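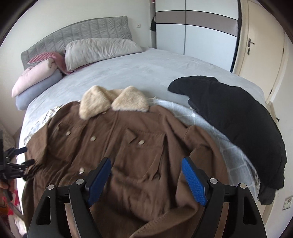
**Araba Mahama** is a retired amateur boxer and coach who competed in the light flyweight and flyweight divisions. She boxed for the Osau club throughout her career and has been its head coach since retiring from competition.

## Early career

Mahama ran middle distances at school and took up boxing at 17, when the Osau club opened its evening sessions to women. Her first trainer was Witold Kurek, a former welterweight who changed her stance from orthodox to southpaw during her first winter. She lost her opening bout on points to Philomena Bonsu and won the return in August of the same year.

## Competition record

Mahama had 19 recorded wins as a senior, 2 of them by stoppage. The remainder were decided by the judges. She won the Macedo Cup at light flyweight and defended it the following season, beating Mansa Ofori in the final on a split decision. The Osau corner had protested against a public warning given in the second round, but withdrew the protest once the result was read out. The final drew a paid attendance of 782, then the highest for a women's card at the Stomier Hall.

A move up to flyweight was less successful. Mahama was outreached by most opponents at the heavier limit and did not pass the semi-final stage of any open tournament. A hand injury kept her out for most of her last season.

## Style

She boxed mainly on the back foot, scoring with a straight left and a short right hook to the body. Kurek considered her footwork her main strength and her guard, which dropped late in rounds, her main fault.

## Coaching

Mahama succeeded Kurek as head coach. Elikem Odoi, who won the Rarkar novice title at bantamweight, trained under her from junior level.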